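Häufige Fragen zum Sustine-Übungspaket

Schön, dass Sie hergefunden haben! Auf dieser Seite sammeln wir, was uns Werkstätten, Schulen und neugierige Einzelkämpfer zu unserem Simulationspaket für Greifarme am häufigsten schreiben. Wir haben versucht, so zu antworten, wie wir es auch am Telefon tun würden, also manchmal mit einem kleinen Umweg. Stand: 2021-07-10

Was bekomme ich eigentlich, wenn ich Sustine bestelle?

Sie bekommen eine Simulationsumgebung, in der ein Arm mit Zweifingergreifer Alltagsdinge vom Tisch nimmt und woanders wieder ablegt, dazu 137 fertig aufgebaute Übungsszenen und ein Handbuch, auf das wir ein bisschen stolz sind (es hat sogar ein Register!). Der Arm, die Gegenstände und die Kamera am Handgelenk existieren nur im Rechner. Hardware liegt dem Paket nicht bei.

Brauche ich dafür einen besonders starken Rechner?

Eine ordentliche Grafikkarte sollte schon drin sein, sonst ruckelt es, und das macht auf Dauer keine Freude. Für die Schatten und die glänzenden Oberflächen gibt es drei Qualitätsstufen. Fangen Sie ruhig mit der mittleren an und gehen Sie höher, wenn alles flüssig läuft. Wer nur über Nacht rechnen lässt, kann das Vorschaufenster ganz ausschalten.

Warum liegen die Sachen in den Szenen so durcheinander?

Das werden wir wirklich oft gefragt, meistens von Leuten, die vorher mit sauber aufgereihten Würfeln gearbeitet haben. In den Paketen der Reihe Brisgate ist das Gedränge gewollt: Behälter liegen auf der Seite, dünne Dinge liegen quer über größeren, und manches steckt halb unter einem anderen Gegenstand. Ein Griff, der bei einem einzelnen Block auf leerer Fläche wunderbar aussieht, kann in so einer Ecke plötzlich sehr ungeschickt werden. Wer es ruhiger mag, findet im Menü unter »Aufbau« einen Regler für die Dichte und kann sich langsam vorarbeiten.

Was sieht man über die Handgelenkkamera?

Vor allem die eigenen Finger, und zwar ziemlich groß! Der Blick geht von der Greiferbasis nach vorn, sodass die Finger von unten ins Bild ragen und das, was gegriffen werden soll, idealerweise dazwischen auftaucht. Daran muss man sich gewöhnen, denn ein Stück vom Tisch bleibt immer verdeckt. Sie können zusätzlich eine feste Kamera von oben oder von der Seite einschalten und beide Ansichten nebeneinander aufzeichnen.

Wie viele Versuche kann ich aufzeichnen?

In der Grundlizenz sind es 1.000 Aufzeichnungen je Projekt, in der erweiterten 4.000. Gelöschte Versuche zählen nicht mit, Sie dürfen also nach Herzenslust danebengreifen. Wenn ein Projekt voll ist, legen Sie einfach ein neues an. Die Ordnerstruktur wird dabei übernommen, die Szeneneinstellungen leider noch nicht, daran sitzen wir gerade.

Lassen sich eigene Gegenstände einbauen?

Ja, über das Zusatzmodul Eltell. Sie laden ein dreidimensionales Modell hoch, tragen Gewicht und Reibung ein und legen es in eine Szene. Bitte nehmen Sie sich für die Reibung Zeit. Viele der Zuschriften, in denen ein Becher »wie Seife« davonrutscht, hatten mit einem leer gelassenen Feld zu tun, und wir haben die Warnung inzwischen deutlich größer gemacht.

Kann ich das Geübte auf einen echten Arm übertragen?

Mit Geduld, ja. Die Bewegungen lassen sich exportieren, aber ein wirklicher Greifer hat Spiel in den Gelenken, und ein wirklicher Tisch steht gern mal schief. Planen Sie deshalb eine Eingewöhnung ein und beginnen Sie mit niedriger Geschwindigkeit. Unsere Kollegin Svitlana Hrytsenko schaut sich Ihre Exportdateien gern vorab an, das ist bei der erweiterten Lizenz inbegriffen.

Was kostet es, und gibt es etwas für Schulen?

Die Grundlizenz kostet 80 Euro im Monat und ist monatlich kündbar. Schulen und Ausbildungsbetriebe schreiben uns am besten direkt, wir finden eigentlich immer einen Weg. Ab Oktober bieten wir außerdem gemeinsam mit dem Kurshaus Osei einen Einführungstag an, bei dem auch Anfängerinnen und Anfänger herzlich willkommen sind.

Und wie sieht so eine Übung mit einem Block zwischen den Greiferfingern aus?

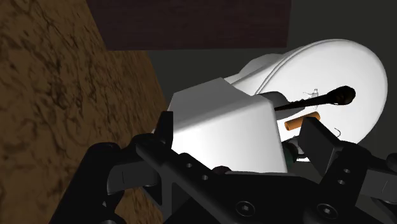

Lemlem Admasu: Danke für die ausführlichen Antworten! Eine Sache fehlt mir noch: Kann ich den Dichteregler auch während einer laufenden Übungsreihe verstellen, oder muss ich dafür jedes Mal neu anfangen? Meine Gruppe würde gern mit wenigen Gegenständen beginnen und dann nach und nach steigern, ohne dass die bisherigen Aufzeichnungen in einem anderen Projekt landen.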